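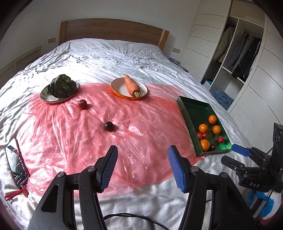 Jencombe Readers' Circle
Minutes, June meeting

Started 7:10 pm, upstairs room at the library. 13 present, three apologies. Minutes of last meeting taken as read, one correction: the mystery swap shelf is on the second floor, not the ground floor.

1. Book of the month

The Salt Orchard, the Nieminen translation. Long discussion, went over time.

Split down the middle on the first hundred pages. Half the room found the farm chapters slow, other half would have happily stayed on the farm for the whole book. General agreement it picks up once the sisters get to the coast. Several people cried at the letter. One person did not and wanted it noted.

Question of whether the grandmother knew. No agreement. Page reference given (end of chapter nine, the boat shed) and then disputed, as the paperback numbers its chapters differently from the hardcover. Anyone who read the library hardcover is missing the translator's afterword, copy to be left at the desk.

Translation itself liked. A couple of odd word choices, "davenport" twice in a book with no other North American words in it. Dialogue very good.

Scores: mostly sevens and eights, one three, one ten. The three and the ten are married to each other.

2. Children's classics night

Held over from last meeting. Idea is everyone brings the edition they actualy grew up with, not a replacement copy. Battered ones prefered. Five minutes each, read a page aloud if you like.

Discussion on whether picture books count. Yes. Whether comics count. Yes, after some back and forth. Abridged editions also allowed, though feelings were strong.

Agreed for the August meeting. No set book that month.

3. Lirkia Prize shortlist

Do we read the shortlist as a group again this year? Last year only four people finished all six. Suggested we divide it up in pairs, each pair reports back, then whoever wants to can read the favourite. Carried.

Pairs to be drawn from a hat next meeting. Novel in verse is on the list, anyone who realy can't face it should say so before the draw.

4. Book sale

Boxes are in. Count so far 2,000, of which 1,000 are paperback fiction. Far too many thrillers, not enough kids' books. Please check your own shelves for picture books and early chapter books in decent nick. No encyclopedias. No magazines. Someone has left a full set of condensed novels again.

Pricing same as last year. Anything signed goes to the front table, priced separately. Sorting starts 10 am, bring your own gloves if dust bothers you, and a flat trolley if you've got one.

Nimell Books has offered to take unsold fiction off our hands at the end. Accepted with thanks. They don't want the condensed novels either.

5. Large print and audio

Two members now reading by audiobook only. Asked that we check a book is available on audio before it goes to the vote. Agreed, whoever nominates a title does the checking. Also chapter numbers not page numbers when discussing, see item 1 for how well that went.

6. Next books

Nominations read out, hands up.
July: the island memoir, 20 copies available through the library's book club sets, so no need to buy.
September: the reissued 1930s school story. Short one.
The long Russian was nominated for the fourth time and lost for the fourth time.

7. Other business

Start time. Some want 6:30 over winter. Left at 7 for now, raise again in July.

Reminder to return set copies with the bookmark slips still in them, library gets charged for missing ones. Two Salt Orchards outstanding.

Tea roster has a gap for July. Still a gap at close of meeting.

Closed 9:05 pm. Next meeting same room.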